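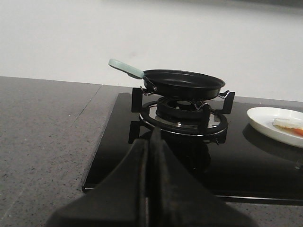 Black glass cooktop, speckled counter. 

1/ A thread on buying a quiet power supply, a thing I have now done 2 times in one winter. The first one is in a drawer. I visit it.

2/ Background: my desktop had a fan rattle that came and went. I blamed the case fans, then the graphics card, then the desk. It was the power supply. I'd had it for years and had never once thought about it, like a kidney.

3/ So in January I ordered the Garken 500 watt unit. Semi-passive, meaning the fan stays off until the load gets high enough. The box has a picture of a feather on it. I should have taken the feather as a warning.

4/ The fan did stay off. In its place I got coil whine. If you've never heard coil whine, picture a mosquito that went to music school. It gets louder when a game menu is up and the frame rate shoots into the hundreds for a picture of a sword.

5/ Yes, I capped the frame rate. Yes, I tried another outlet. Yes, I tried it with the graphics card out, and it still sang, just a bit lower. Please stop sending me the frame rate thing.

6/ Garken support answered within 2 days, which I'll give them. The answer was that some noise is "within normal operation." So is a leaf blower.

7/ Sent it back to the shop in Trirthorpe for a swap. They tested it on their bench, next to a compressor and a radio, and could not hear anything. It came home with a sticker saying PASS.

8/ Second try: the Botdale. Costs 29 dollars more, has a regular fan that spins all the time, slowly. No feather. The manual is one sheet, folded a lot.

9/ And it's fine! There's a low whoosh if I put my ear next to the case, a thing I do more than I'd like to admit. No whine at idle, none in menus, none when I scroll a long page (the Garken used to chirp when I scrolled, I forgot to mention that, it was its best trick).

10/ What I'd pass on: a fan that never stops can be easier to live with than one that stops and starts. Mine used to kick in during quiet parts of movies. Steady noise goes away after a while. Sudden noise gets you every time.

11/ Also, check the cable lengths before you order. The Botdale's CPU cable reaches the top of my board with no slack whatsoever. It runs straight across like a clothesline. I've closed the side panel and we don't discuss it.

12/ And don't mix modular cables between brands, even if the plug fits. The pins on the supply end can be wired differently and you can kill a drive that way. I left the Garken cables in the drawer with the Garken.

13/ To the person asking about the Milošević cooler from my last thread: still on there, still huge, still blocking one memory slot. I'll do temps once I've stopped listening to my computer for a week.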